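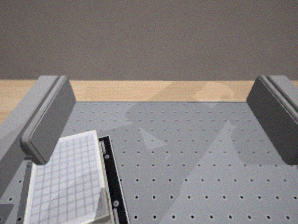
A perforated board on a wooden tabletop.

Trolemthorpe library to open shared workroom in July

TROLEMTHORPE - The town library will open a shared workroom on its lower level in July, giving residents a place to mend clothes, fix small household items and work on craft projects without buying their own tools.

The room takes over space that held bound newspapers until last winter. Those volumes have been moved to the county archive, where they can still be viewed by appointment. The library said the change adds 550 square feet of public space to the building, which has not been expanded since the children's wing was finished.

Work on the room was paid for with a grant from the Oyelaran Fund and money left over from the roof repair. The town council approved the plan in the spring after two public meetings. Most of the comments at those meetings were about parking and noise.

Anyone with a Trolemthorpe library card can use the room. First-time users must attend a short safety session, which will be offered several times a week during the first month. After that, visitors can reserve a table for up to 3 hours at a time, either at the front desk or through the library's website. Walk-ins will be allowed when a table is free.
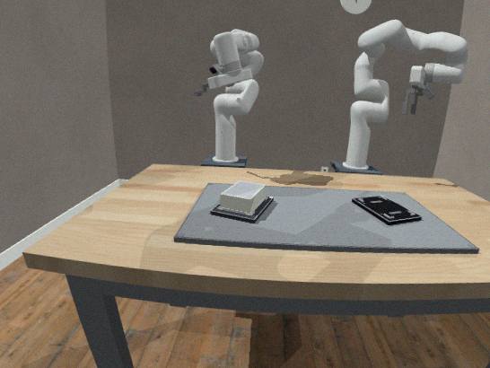

The library will lend hand tools, sewing machines, irons and cutting mats for use inside the building. Larger saws and anything that burns fuel will not be allowed. Paint and glue are fine if they are water-based. Users should bring their own fabric, wood and thread, though a bin of donated scraps will be kept by the door.

Children under 12 must be with an adult. Teenagers may come alone once a parent or guardian has signed the form.

A tool drive held at the Warkano Road fire station brought in nearly 200 items, including clamps, screwdrivers, pliers and a number of sewing kits. Library staff are still sorting them. Items that are broken or duplicated will be passed on to the high school shop class. The hardware store Pevow has agreed to sharpen scissors and blades for the library at no charge through the end of the year. 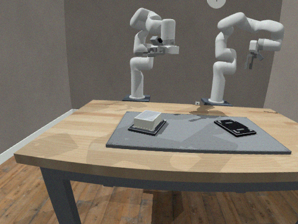 Evening classes are expected to start in September. The first ones will cover hemming pants, rewiring a lamp and replacing a chair seat. Each class costs $20, with materials included, and sign-up will open in August. The library is also looking for people who can teach basic bookbinding and bicycle repair.

The workroom will be open from 10 a.m. to 7 p.m. on weekdays and from 10 a.m. to 2 p.m. on Saturdays. The side entrance on Warkano Road has a ramp and will be unlocked during those hours. The parking lot behind the building will stay open during construction of the new bike racks, but drivers should use the north driveway until that work is done.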